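Plideo to open refill and sort counter in Caron, single-serve packs taken back free

FOR IMMEDIATE RELEASE
CARON, 25 Nov 2020

Plideo, the packaging take-back company, is opening its first public sort counter in Caron. Doors open at noon. Free to use, no sign-up.

The counter takes the small stuff most curbside programs turn away. Sauce packets, snack sachets, tea wrappers, coffee sticks. Any brand, any language on the label. Rinse them if you can, flat is better.

"People have a drawer full of this stuff and they feel bad about it," said Domingo Acuña, founder of Plideo. "Bring us the drawer."

A trial run in July brought in 688 pounds of small packs from 18 drop boxes. Most came from two apartment blocks and the Sinlow lunch market. Plideo had planned on 500 pounds for the whole trial.
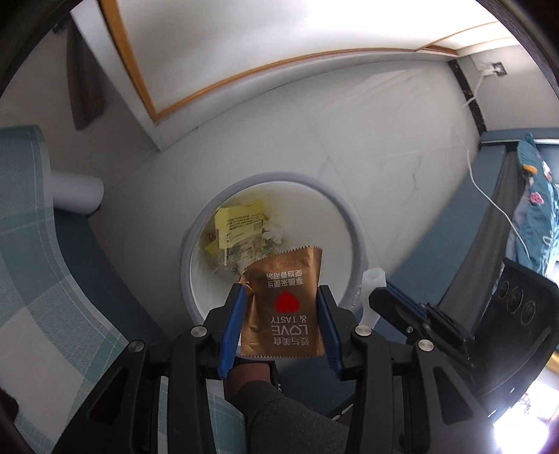
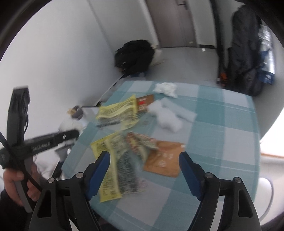 Packs are sorted by hand into foil, plain film and paper. Foil and film go by truck to Hasis, which presses them into board for shelving and planter boxes. Paper goes to the county mill. Anything too greasy goes in the trash, and Plideo will publish that number every month, good or bad.

Households can drop off up to one grocery bag per visit. Restaurants and food stalls need to call ahead and will pay a small fee by weight. Schools are free thru next summer.

"We get asked all the time whether the board is any good," said Maëlys Besnard, head of product at Hasis. "It holds screws well. It is heavier than pine. We're still working on the color, right now its mostly gray."

What to bring: clean or mostly clean single-serve packs, wrappers, sachets. What not to bring: bottles, cans, foam trays, anything with a battery in it, medicine of any kind.

The counter is at 504 Sinlow Road, side entrance, next to the bike racks. Street parking only. Masks required inside, and only a few people in at a time, so expect to wait outside for a bit. Staff can take bags at the door for anyone who would rather not come in.

A second counter is planned on the east side of Caron. No lease yet, no opening date.

Press contact: Domingo Acuña, Plideo, Caron. Samples of the pressed board availible on request.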